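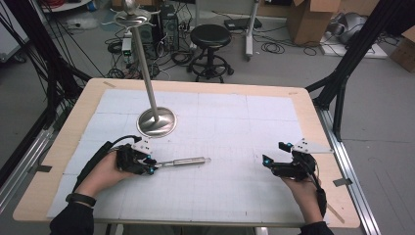

How often should I check the smoke alarms in a rented flat? Once a month, and again on the day new tenants move in.

I do the rounds at Tarness myself and these are my March notes, tidied up a bit so I can read them next time.

Smoke alarm, hall - OK. Pressed the button, very loud, the neighbour's dog joined in.
Smoke alarm, landing - OK, but dusty. Went round it with the soft brush.
Heat alarm, kitchen - replace. It's past the date on the back and I should have spotted that last time (sorry!).
Carbon monoxide alarm - OK. Moved it off the windowsill again.
Front door - OK. Closes by itself and opens from inside without a key.
Stair handrail - loose at the bottom bracket. Needs longer screws. It's 900 mm high all the way up, so the height is fine.
Window catches - back bedroom one is stiff, a drop of oil sorted it.
Fire blanket - OK, hung by the door and well away from the hob.
Extension leads - one plugged into another behind the telly. Unplugged it and left a note.

I've put by 95 pounds for the heat alarm and the screws, which ought to cover it. Grornness is next on my list, and the loft hatch there still sticks - bring the long ladder.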